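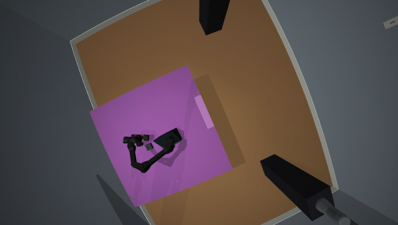
Plalivside: tabletop manipulation scenes and planning tools

Plalivside is the simulation side of the Stitatia arm stack. It contains the scene definitions, the planner front end, and the recorded rollouts we use to regression-test controllers before they go near hardware. The renders come out of the same run that writes the joint logs, so image and state share a clock.

Maintainers: Rekha Rajput (planning, control), Savita Nigam (rendering, data format)

Status

In use. The scene format is stable. The planner config is not - expect key names to move between minor versions until the Costen backend is removed.

What is in the repository

scenes/ holds the scene files, one per layout. Each file lists static bodies, movable bodies, the arm mount and the cameras.
plan/ holds the planner wrappers. Lodhi is the default. Costen is kept for comparison and is no longer tuned.
control/ holds the joint-space controller and the gripper state machine.
rollouts/ holds 49 recorded rollouts with per-step state, commands and rendered views.
tools/ holds the replay viewer, the log checker and the scene linter.

Install

Clone the repository, create a clean environment, and run the setup script from the top level. Rendering needs a GPU. Planning and log checking do not, and the continuous integration job runs both on CPU only.

If setup stops while building the collision library, delete the build directory and run it again with a single job. The parallel build has a dependency ordering bug that we have not tracked down.

Running a plan

plalivside plan --scene scenes/marker_block.yaml --backend lodhi --seed 2

The command writes a trajectory file and a short report. The report lists planning time, path length in joint space, minimum clearance, and the pair of bodies at which the minimum occurred. Read that last field first when a plan looks strange. In most of our bad cases the arm was working around its own mount.
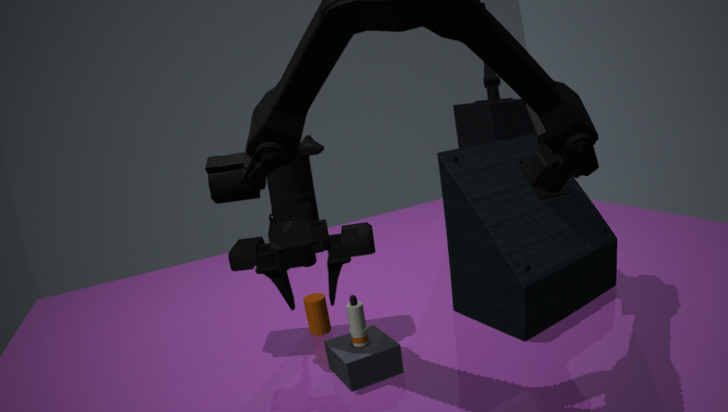 Clearance is computed on convex hulls. For the fingers this is slightly pessimistic, and two neighboring upright objects can make an approach infeasible even though the real meshes would pass. Set finger_hull: split in the scene file to give each finger two hulls, divided near the tip. Planning slows down somewhat. Leave it off for open layouts.

Grasp candidates for upright objects are sampled around the vertical axis, with the approach direction pointing down. Candidates with the opening blocked by a neighbor are dropped before inverse kinematics. The filter is in plan/candidates.py and is short enough to read in one sitting.

Perception

The planner reads object poses from simulator state by default. Pass --pose-source estimate to use the pose estimator. The estimator works from the rendered views and knows nothing about lighting, so hard shadows on a saturated tabletop will move its segmentation boundary. Savita has a branch that randomizes light direction at render time. It will be merged once the log checker accepts the extra fields.

Rollout format

State is stored per control step: joint positions, joint velocities, commanded positions, gripper opening, and a pose for every movable body. Angles are radians, lengths are meters, quaternions are scalar-first. Rollouts recorded before the September rewrite used scalar-last - the log checker rejects them, and tools/convert_quat.py fixes them in place. Keep a copy.

Known issues

Replay drops the final step when the log ends during a gripper transition.
Costen ignores joint velocity limits on the wrist. Do not send its output to hardware.
The linter reports mount contact as a collision when the mount plate is modeled as a separate body. Add the pair to allowed_contacts.

Contributing

Open a merge request against main and attach the planner report for every scene you touched. Changes to control/ need a review from Rekha. Format changes need a bump to schema_version and a converter in tools/.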